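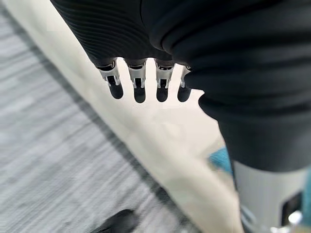

Robot hands join the folding tables at Vellska

PLURSTEAD, January 2021. The textile rental company Vellska has started to use robots with four-fingered hands in the returns department of its Plurstead site, and the people who worked at the folding tables are now learning a different job.

The company rents table linen, curtains and soft floor covers to hotels and event halls. Until last May all returned pieces were spread, checked and folded by hand. Now the robots, which the staff call by the product name Heo, do a part of the spreading and folding. The employees decide what is clean enough, what goes to repair and what must be thrown away.

"The robot does not know what a stain is," said Marina Antoniadis, who leads the returns department. "It knows where the corner is, and on a good day it also takes the corner. The rest is still with us."

Vellska employs 117 people in Plurstead, and 17 of them work in returns. According to the company, no one lost their position because of the change. Five workers have finished a training course and are now called cell operators. They start the machines, teach them new pieces by showing the movement, and stop them when a cloth is caught. Their hourly pay has gone up, but the company did not want to say by how much.

Janka Zeman folded by hand for many years before she took the course. She told this newspaper that her shoulders are better than before, but that the work has become more tiring in another way.

"When I folded, I could think about my dinner," she said. "Now I must watch. If I look away, it folds a tablecloth together with the one under it, and then I have to open everything again."

She also misses the talking. The folding tables stood close together, and the operators now stand apart from each other, each with their own machine. After several complaints the company moved two of the stations nearer to the packing area, so that the operators can speak with the packers.

The hands need care too. The rubber-like pads on the fingers become smooth with use and then lose thin fabric, and the cloth sleeves over the arms collect lint. Nevzat Dağdelen from the maintenance team cleans the sleeves at the end of each shift. He said that he asked for spare ones in the first week and received them only after two months.

The workers' representative, Emlyn Lloyd, is satisfied with the training but not with the targets. The company wants each station to finish 200 pieces in a shift. In his opinion this number was decided before anybody had seen how often the machines must be stopped.

"If the robot is slow, the operator's name is on the report," Lloyd said. "We want the report to say also when the machine was waiting for a repair."

Site manager Florence Sutherland said that the target is under discussion and that the reports are not used for warnings or for pay. She confirmed that the stops will be recorded separately in the future.

Vellska plans to bring the same machines to its smaller site in Grimadthorpe. The employees there have been invited to spend a day in Plurstead and to try the work before they decide if they want to apply for the course. Curtains with metal rings will continue to be folded by hand at both sites.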